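Hand-held gripper cell: setup and upkeep
Student project report, group Kima
Section 3. Looking after the grippers

Our cell is a table between two aluminium rails, with two hand-held grippers that a person works by hand. The task we record is packing small boxes into a white bin. I took over the upkeep in August from Hryhorii Ivanyshyn, who had set up the rails and the cables. 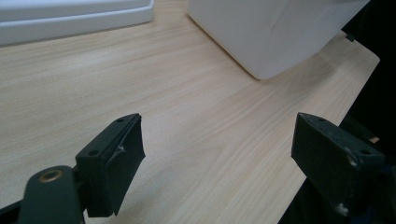
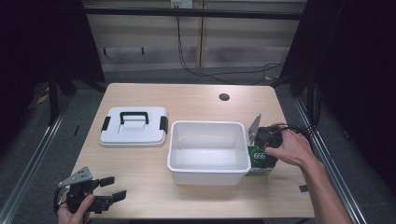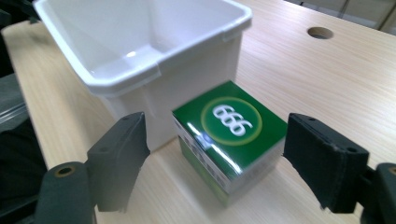 The wooden tabletop, with white plastic containers on it.

How often do the finger pads need changing?

We change them after 27 sessions, or sooner if a pad has started to lift at the tip. Both pads on a gripper are changed together, as a new pad next to a worn one makes the box turn when it is picked up.

3.1 Changing a pad

Unplug the cable first. Take out the screws, lift the finger off and clean the mount with a dry cloth. Put the new finger on loosely, close the gripper by hand until the faces meet, then tighten. Our first attempt took 21 minutes and the last one took 16. Most of the time went on finding dropped screws, so we now keep them in a lid.

3.2 Checks before a session

Open and close each gripper fully three times. Feel for play at the bushings. Wipe the camera lens. Check that the cable has enough slack to reach the far side of the table.

3.3 Faults

One gripper stopped reporting its opening width twice. The first time the plug had worked loose. The second time we found a broken wire close to the handle and fitted a spare cable from the Sultell kit. The old cable is in the drawer with a label on it and still has to be repaired.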